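The Bins That Outlast the Shelves

By Gebhard Fankhauser

08/06/2019

When the Rastier hardware store closed its second floor in August, the shelving went first. It was particleboard on steel uprights, eleven years old, and most of the boards had sagged so far that nobody made an offer. The metal bins sold in one morning. I bought 7 of them and had to borrow a truck to get them home.

I have been writing about storage for a long time, and readers ask about plastic tubs more than anything else. They ask which ones stack, which ones crack in a cold garage, and whether the clear ones are worth the extra money. Hardly anyone writes in about open metal bins, the plain gray kind with slanted sides that you find in workshops, stockrooms and school basements. I think they deserve a few pages.

A metal bin does one job. It sits at a fixed height and holds loose things that you need to reach with your hand. There is no lid to lose and no latch to snap. The sides lean out toward the top, so the opening is wider than the floor, and that makes a bigger difference than you would expect. You can get your hand in at an angle, and whatever you drop near the edge slides toward the bottom.

It also means that empty bins of the same size nest. My seven took up one corner of the truck bed. Straight-sided boxes would have filled it. 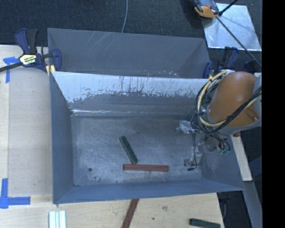

Placement is where most people go wrong. A bin on the floor turns into a trash can within a month. A bin on a high shelf never gets used at all, and you end up buying a second set of whatever is in it. The best arrangement is to set the bins low in a worktable, or butt them up against wooden surfaces at about the height of your wrist, one behind the other. The front bin gets the traffic and you can tell by looking at it: the far wall is rubbed to a ragged whitish band across the upper part, with dark scratches running down through it, while the bin behind has only some fine pale scratches and a few small chips. Put the things you handle every day in front. The back one can hold spares.

At Zwahlen, a toy workshop that cuts building blocks for preschools, the bins hold blocks sorted by length. The shop switched from cardboard cartons after the bottoms kept giving out, and it now has 249 bins in daily use. The oldest ones came with the building. They have been scraped on the inside by thousands of blocks and have never been repainted.

I asked the floor manager whether the scuffing bothered anyone. He said the only complaint he gets is about noise. A wooden block dropped on bare sheet metal is loud, and a whole load tipped in at once is worse. Some of the workers cut a piece of felt to fit the floor of the bin. Others prefer the bare metal, which wipes clean, and they lower the blocks in by hand.

The felt is a fair idea for a playroom. I tried it in two of mine and it stayed put without glue. It does collect sawdust and crumbs, so pull it out and shake it every couple of weeks.

If you are buying used, look at the floor of the bin before you look at the walls. Hazy scratches and bright rubbed patches are only wear. Press on the seams, where the walls meet the floor, and feel for any edge that has lifted. Run a rag along the rim, and if it snags, so will your sleeve. A small file takes care of most burrs in a few minutes. Stains usually come off with dish soap and a nylon pad, though oil that has been there for years may leave a shadow.

New bins cost more than people expect. Carerus sells a mid-size one by mail order and Riromon has a heavier model with a rolled rim. I have used both. The Riromon is nicer on the hands, but it is hard to lift when full, and for a home workshop I would take the lighter one.

As for my own set, four are in the garage with pipe fittings, rope and garden hose parts. Two hold my grandson's blocks – 372 of them, by his count. The last one is by the back door. It was supposed to be for gloves, and at the moment it has a pair of boots in it.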